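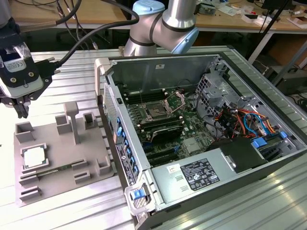
Chapter 7
Keeping Records of Repair Work

Learning goals

After reading this chapter you should be able to:
Explain what a work order is and who uses it.
Write a fault statement that another technician can act on.
Tell the difference between a symptom, a finding and a cause.
Decide how long a repair record should be kept.

Key terms: work order, intake, fault statement, finding, root cause, parts line, sign-off, retention period

7.1 A computer comes back

In July a small accounting office in Hutlow brought a desktop computer to the repair shop run by Zyanya Solís. The owner said it shut off by itself in the afternoon. A technician cleaned the fans, ran the machine overnight, saw no fault and returned it. On the work order he wrote two words: "Cleaned, OK."

The computer came back 28 days later with the same complaint. The first technician had left for another job. The second, Tsz-kin Tai, read the old work order and learned almost nothing from it. He did not know whether the power supply had been tested, whether the memory had been checked, or how warm the room had been during the overnight run. He cleaned the fans again and ran the machine overnight again. Only on the second day did he measure the power supply under load and find that its output dropped.

The repair itself took 30 minutes. The shop had spent most of two working days getting to it, and the customer had been without the computer twice.

Most of this chapter deals with that gap. Earlier chapters covered how to find a fault and how to replace a part. Here we look at what gets written down along the way, and who will read it.

7.2 What a work order does

A work order is the record that follows a piece of equipment from the time it enters the shop until it leaves. It may be a paper form, a card in a plastic sleeve or an entry in a database. The form matters less than whether the people in the shop fill it in the same way.

Several people read a work order, and they want different things from it. The customer wants to know what was done and what it cost. The technician who opens the case next wants to know what has already been ruled out. The person who orders parts wants model numbers. The shop owner may want to know, at the end of the year, which jobs lost money.

A good record serves all of these readers without being long. In a survey of its own files, the shop in Hutlow looked at 157 closed work orders. The ones the technicians rated most useful were seldom more than half a page.

7.3 Symptoms, findings and causes

New technicians often mix three kinds of statement.

A symptom is what the customer or the technician notices. "Shuts off after lunch" is a symptom. It should be written in the customer's own words where possible, even if those words seem vague. The phrase "after lunch" turned out to matter in the Hutlow case: the office ran a large printer and a space heater from the same circuit in the afternoon.

A finding is the result of a test or an inspection. It should name the test, the conditions and the result. "Power supply bad" is not a finding. "12-volt output falls below the allowed range when the processor is fully loaded" is one.

A cause is a conclusion drawn from findings. Some jobs close without one, and the record should say so plainly. "Cause not found" is more useful to the next reader than "OK" — it tells that person the question is still open.

7.4 Writing at the bench

Many shops ask technicians to fill in the work order at the end of the day. Benito Echevarría, who trains apprentices at a repair center in Rakuvska, teaches them to write each finding before picking up the next tool. His apprentices keep the form beside the machine and note the time of each entry. The notes are rough, and they are tidied only at sign-off.

Tests with a normal result belong in the record too. They are the entries most often left out, and they are the ones that would have saved Tai a day.

Before you go on

1. Rewrite the note "Cleaned, OK" as the first technician might have written it. Invent test results where you need them, and label each line as a symptom, a finding or a cause.
2. List the people in your own workplace or school who would read a repair record. Next to each, write one thing that person would look for.

Section 7.5 follows a single work order from intake to sign-off, starting with the fault statement.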